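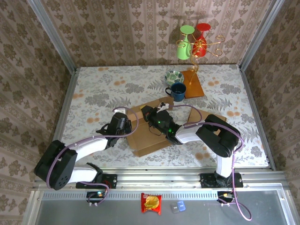
One Checkup After a Birth Is Too Few

Home Pregnancy Birth After Birth Opinion Contact

Search Gistside Type a word and press enter

By Marlene Tremblay

During my second pregnancy I saw a nurse or a doctor every month, then every two weeks, then every week. My blood pressure was written down each time. When my daughter was born in July she weighed 2535 grams, and she had 4 visits of her own before she was two months old. I had one. It took place six weeks after the birth and it was over before I had finished my list.

I think that schedule is wrong, and I think most women who have lived under it would say the same.

The weeks right after a birth are when the body changes fastest. Stitches heal or they don't. Milk comes in, sometimes with a fever and a hard red patch on the breast. Bleeding should slow down, and a first-time mother has no way of knowing what slow looks like. Blood pressure can climb after delivery even in women who had no trouble before it. The first two weeks come to 336 hours, and I spent them at home with a printed sheet that told me to call if I was worried. I was worried the whole time, so the sheet was no use to me.

The usual answer is that a woman can phone. She can, and she should if something feels wrong, without waiting to see if it passes. But calling takes a decision, and a person who has slept in one-hour pieces is poor at decisions. Many of us put our own symptoms down to being tired. I ignored a sore calf for two days. It was a pulled muscle, but I had no business guessing.

A better plan would be modest. One visit in the first week, at home if possible, with a blood pressure cuff and a look at the stitches. One phone call in the third week, made by the clinic. Then the six-week appointment, with enough time to talk about mood, bladder leaks and sex, which are the subjects that get dropped when the clock runs down.

I know clinics are short of staff. A phone call is still cheap next to an emergency room bed. If there is only money for one of these things, I would pick the first-week visit.

Comments (3)

Lovisa Forsberg
Leaking was the one I never brought up. My son is three and I only started pelvic floor therapy this spring.

Bastien Hamel
My wife had the high blood pressure you mention, nine days after. We had a cuff at home from my father. Please tell people to get one.

Simin Hosseinzadeh
I agree about the visit but not the phone call. I would have said "fine" and hung up.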